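What the laundry floor looks like with the arms in
Speaker notes, Xiaoqing Cai, operations, Tralilcombe
10/29/20. Seventeen minutes plus questions. Slides are numbered in the margin of the printed copy.

Opening

Good afternoon. I run the day side at Tralilcombe. We wash, dry, fold and pack clothes and bed linen for care homes and for people who send us a bag every week. I have done most of the jobs on the floor, folding for the longest. I was asked to talk about what changed for the staff when we automated part of the folding, so I will leave the business case alone. If you want costs, ask me at the break.

(Slide 2. Wait for it to load.)

What we had before

Every garment was folded by hand at a table. A folder on a full shift did 1037 pieces on the best day we have on record, and that was nearly all pillowcases. Clothes are much slower. People stood in one spot, turned at the waist to the rack and back, and went home with sore shoulders. We lost folders every January, straight after the busy weeks. The ones who stayed were good and knew each customer's habits, and none of it was written down.

What we put in

We bought two folding cells from Platura. Each has two arms and a flat table, and the software that plans the fold is called Tundix. Flat linen went over first and gave little trouble. Clothes took far longer. The cell had to be taught from people doing the work, so our folders spent part of the week using hand-held grippers on real garments, and those recordings went to the supplier.

(Slide 3. Leave it up through the next part.)

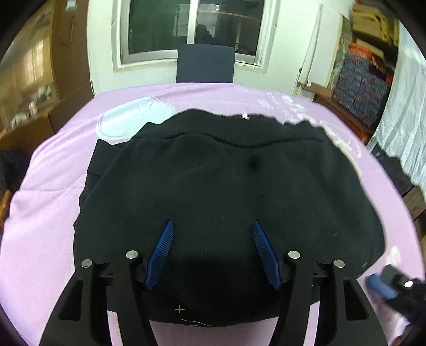 The hard part for us was deciding what counts as a finished fold. Before the cells, two folders could do it two ways and the customer took either. A machine needs one answer. We wrote a fold sheet for every type of garment, and the folders wrote it, with me typing. Dark tops caused the most argument. On a black one like this, the ribbed band and the small white tag by it are the easiest things to find, so the sheet uses the tag as the starting mark and has the sleeves brought over the body from there. Black fabric on black fabric gives you very little else to go on. Two of our folders had always started from the hem and had to change. They were not pleased, and I think they had a fair point about speed.

(Slide 4.)

What changed in the jobs

We had 17 folders when the cells arrived. Seven now work mainly with the cells. They load, watch, clear jams and pull out anything the cell should not touch, such as knitwear, anything with loose straps and anything with pins left in it. The rest still fold by hand, and they get the awkward pieces all day. We did not plan for that. The easy pieces used to be a rest between the hard ones, and we had taken the rest away. After complaints we put everybody on a rota so that each person gets cell work and hand work in the same week. We also send a share of plain towels back to the tables.

Pay. Cell work was graded higher at first. Once the rota came in, that made no sense, and all folders moved to the same grade. It took too long and I should have pushed earlier.

Recording work. Some staff did not want to train a machine that might replace them. We agreed in writing that recording was by choice, was paid at the normal rate and would not be used to measure anyone's speed. Four people still said no, and they were left alone.

(Slide 5. Skip if short of time.)

Figures

Last month the two cells did 3000 pieces on a normal day between them. Clothes were a small part of that. A good folder is still quicker on a sweatshirt. The cells are steadier late in the shift.

Shoulder complaints are down. Complaints about noise are up, and so are complaints about waiting for a fitter. We have one trained fitter, Tang, and when Tang is on leave a stopped cell stays stopped until the supplier rings back. A second person starts training in January.

What I would do differently

Bring the folders in before the order is signed. Agree the pay grade on the same day as the rota. Write the fold sheets first, even if you never buy a machine, as new starters learn from ours faster than they learned from me.

(Slide 6, contact details. Take questions. Fold sheets are in the blue folder if anyone asks for a copy.)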